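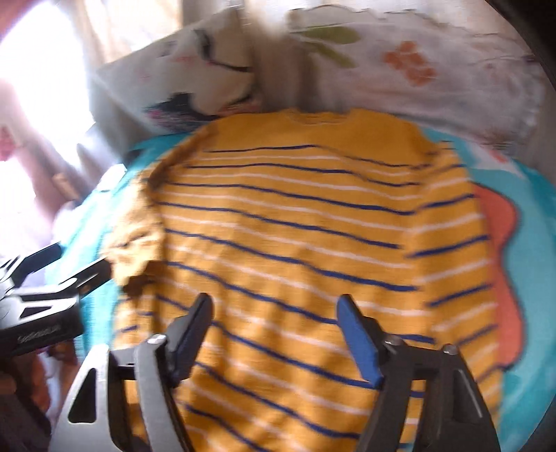 July
By Skye Chisholm

The Stamley hand gripper is the one I get the most mail about, and nearly all of it asks the same thing – why does the finger pad come off? So this page is half product page and half confession. We sell the Stamley as a parallel gripper you hold in your hand, two fingers, made for picking up soft stuff like clothes and bedding. Soft stuff is harder than it sounds! A striped knit sweater laid out on a bed, say, with one sleeve bunched up over the body, gives you folds and ribbing and a neckline that all want to be pinched a different way. A gripper has to get hold of one layer, keep it, and let go when you tell it to. The old pads did the first two fine. The letting go is where we got into trouble.

What happened is that the first pads we shipped were glued on, and the glue we used got soft when the fingers had been working for a while. The pad would creep toward the tip a hair at a time, you'd never notice, and then one day it would peel at the back corner and grab a loop of yarn. The first person to report it was Archie Drummond, who had a cardigan stuck to his for long enough that he needed scissors. I figured it was a one-off and sent him a new pad. Then Sorcha Cairns sent me hers with wool packed in behind the rubber, and I stopped figuring.

Ross Carnegie ran the test for us in the shop. He put a fresh glued pad on a finger and closed it on a folded wool blanket over and over until something gave. It let go at 578 closes. We'd been hoping for a lot more than that (I won't tell you the number I had in my head, it's embarrassing). He did it again with a second pad and the corner was lifting even sooner, so that was the end of the glue.

The part that bothers me more is the pinch risk. When a pad slides forward it can hang over the tip, and then the fingers don't close where you think they do. Ross got the side of his thumb that way on a Friday afternoon. It was a bruise and some bad language, nothing worse, but please take it seriously. Keep your free hand out of the gap while the fingers are moving, and switch the thing off before you pick fluff out of it. I know you know. I knew too and I still did it last week.

Every Stamley we ship now has the Valtside pad, which slides into a groove and locks with a little clip. No glue anywhere. If your serial number ends in 61 or lower, you have the old kind. Tug gently on the back corner of the pad with the power off, and if it moves at all, stop using it and write to me. The swap kit is free and it has 7 parts, two of them spares for when the clip pings off under the couch.

New pads fit the old fingers, you don't need to send the gripper back. The kit for the long fingers is running behind – Alasdair Paterson is cutting those himself and he has 74 still to do. If you bought yours through Prikico, the swap comes from us all the same, so skip their returns form and just send me your address and which fingers you have.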